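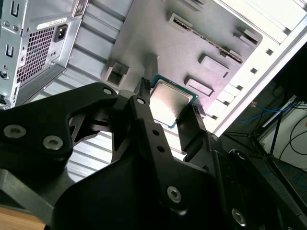

Desktop processor held beside the interior of a computer case, Brirkier workshop.

Progress report: repair and reuse of desktop computers
Reporting period: January to June
Prepared for the Zomley Fund by the Brirkier workshop

1. Summary

In this period our workshop continued to receive old desktop computers, to clean and test them, and to prepare the good ones for schools and community rooms in the district. We received 911 computers and we have given out 531. The others are on the shelves waiting for parts, or they were taken apart so that their parts can serve in other machines. The target agreed with the Fund for the full year was 911 computers received, so on this side we have reached it early. On the side of giving out we are behind our own plan, and the reasons are explained in section 4.

The money of the second instalment has been spent as planned, with one change between budget lines which we ask the Fund to confirm (section 6).

2. Receiving and sorting

Most computers came from two office clearances in the Sanna business park and from the Omia college, which replaced the machines in its teaching rooms. The college machines arrived in good order, with their power cables tied and the hard drives already removed. The office machines were more mixed. Many had been in a basement, and the dust inside was heavy, especially in the power supplies and between the fins of the coolers.

Each computer gets a paper sheet when it enters. The sheet stays with the case until the end. On it we write the type of processor, the memory, the condition of the power supply and any damage to the case. In the previous report we said that we wanted to replace the paper by a small database. We have the database now, but we kept the sheet also. At the bench it is easier to write with a pencil, and the sheet does not get lost when a case moves from one table to another. The data is entered in the afternoon, after the bench work is finished.

Sorting was slow in January and February. There was no heating in the front room and we used only the back room, where the doors are narrow and the trolley does not pass. Since March both rooms are open.

3. Work on processors and main boards

This is the part of the work that changed the most. In the first year we kept each processor in the board where we found it. When the board was bad, the whole computer went to recycling. Now we take the processor out, clean it, test it in another board with the same socket and keep it if it is good. The metal lid of the processor must be free of old thermal paste before it is stored, otherwise the paste gets on the trays and then on everything else.

We now follow the same order for each machine:

The power cable is removed and the case is left for some minutes.
The side panel comes off and the inside is cleaned with air.
The cooler is loosened a little at each screw in turn, then lifted with a small turning movement.
The lever of the socket is opened and the processor is lifted by its edges.
The processor is cleaned, its model is written on the sheet and it goes in a tray with a lid.
When it is fitted again, the corner mark is checked two times before the lever is closed.

The turning movement at the cooler is important for the older sockets. When the paste is dry, the processor can come out together with the cooler while the lever is still closed, and the pins bend. We lost several processors in this way before the rule was written on the wall. After it was written we had one more case, on a machine where the cooler was held by plastic pins and not by screws.

For the newer sockets the pins are in the board and not on the processor, and the danger is different. If the processor is dropped on the socket, even from a small height, the board is lost. We had some boards damaged in this way in the spring and we wrote this on the sheets openly, so that the cause is known. The black protective covers which came with a purchase of spare boards are now put back on each empty socket.

The trays were bought with the money of the Fund. We bought 50, and 30 are in use. The rest will be needed when the second shelf is ready.

4. Computers given out

Of the 531 computers given out, the larger part went to primary schools. The remaining ones went to reading rooms, to two day centres for older people and to families on the list of the social office. A computer leaves the workshop with a keyboard, a mouse, a screen if the receiver has none, and a printed page of instructions in large letters.

The number is lower than we wished. The first reason is the memory. The schools now ask for machines which can run several programs in the browser at the same time, and half of what we receive has too little memory for that. We combine modules from two machines into one, so two computers received become one computer given. The second reason is the power supplies. In the office machines many fans were noisy or did not turn. We do not open power supplies in our workshop for safety, therefore a bad one must be replaced, and the small cases use a format that is not easy to find second hand.

The third reason is transport. The van was shared with another project until April and we could deliver only in the mornings. Two schools came to take the computers themselves, for which we are thankful.

We also had returns. The most common complaint was that the computer did not start, and in most of these machines a memory module had moved during the journey. Now we press all modules again after loading the computer on the trolley, and we ask the school to do it once more if there is no picture on the screen. The instruction page has a drawing for this. The returns became fewer after the change, but it is too early to say that the problem is solved.

5. Training

The bench course was held two times in this period. It has six evenings. The first two evenings are about safety and tools, the next three about opening, cleaning and building a computer, and the last one about installing the system. The people who came asked for more time on the processor and cooler, because it is the step which makes them most nervous. In the autumn we will give a full evening to it. For practice we have put aside old boards and processors that do not work any more, so a mistake costs nothing.

The course handbook was revised. Some pages were hard to understand for people who do not read technical language, and the chapter on static electricity was too long. It is now one page.

6. Budget

The spending follows the approved plan in the lines for rent, electricity and transport. In the line for tools we spent less than planned, as the second air compressor was given to us by the Omia college. We would like to move this amount to the line for spare parts, to buy power supplies of the small format and memory modules. No money was moved before the answer of the Fund.

The receipts are in the annex in the same order as the budget lines. One receipt for thermal paste and cleaning alcohol is a copy, the original was damaged by water. The shop has stamped the copy.

7. Plan for the next period

We will finish the second shelf and move all stored processors there, sorted by socket. The machines which wait for a power supply will be treated first, as soon as the request in section 6 is answered. We will visit the schools that received computers in the winter to see which ones are in daily use and which ones are standing in a cupboard.

The contract for the front room ends in December. The owner has told us that it can be continued under the same conditions, and we expect the paper in October. We will send a copy to the Fund when we have it.

Annexes: list of receipts; list of receiving organisations; revised page of the handbook (static electricity)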